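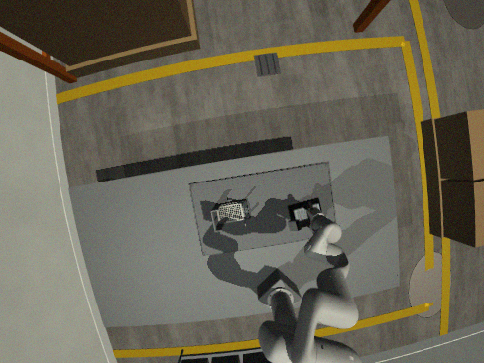

Can a Robot Practice in a Pretend Room?

Every year the robot club at Sastgate School gets a new job to teach its robot arm. This year's job sounds easy. Pick up a small thing, move it over, put it down, and don't drop it. A three-year-old can do that. The robot arm mostly can't, at least at first.

So the club starts on a computer. The students build a pretend arm in a pretend room and let it practice there. If the pretend arm smacks into the pretend table, nothing breaks and you press a button to start over. You can run 1,000 tries before lunch.

Sounds great, right? Hold on. You should ask some hard questions first.

What does a score really mean?

Last December the club ran a big practice test. Out of 1,000 tries, the arm got the job right 843 times. People clapped. Then one student asked what happened in the other 157, and the answer was that no one had looked.

When they did look, they found that many of the misses were the same miss. The fingers closed a tiny bit too soon. A big number can make you feel so good that you forget to check what is hiding behind it. When somebody tells you a robot is "84 percent right," ask what it does the rest of the time.

What can the robot see?

A robot doesn't look at things the way you do. You can walk around a table and bend down for a better view. A camera that rides close to the gripper gets a much smaller peek, and the computer has to work with that. In the club's pretend world, one view comes out as a circle with black corners, and a white panel full of little square holes sits right in the middle of it. The holes near the top look tall, and the rows get squished together toward the bottom. You can probably guess that the panel is tilted or that the view is bending things. The computer doesn't guess unless somebody has taught it how.

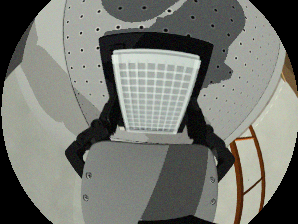
Shadows are another thing that can fool a robot. You have seen them all your life, so you know a dark patch on the floor isn't a hole. A program may not know that. In the pretend room, two dark gray shadows fall across a big round surface that is already covered in small dark holes, so there is plenty to mix up. Try it at home with a lamp and a colander!

Does pretend practice count?

Some, but less than the posters at the Skernberg contest would like you to think. Real tables wobble. Real motors get tired and warm. If your team goes on a Saturday, watch the real arms for a while, and count the drops yourself.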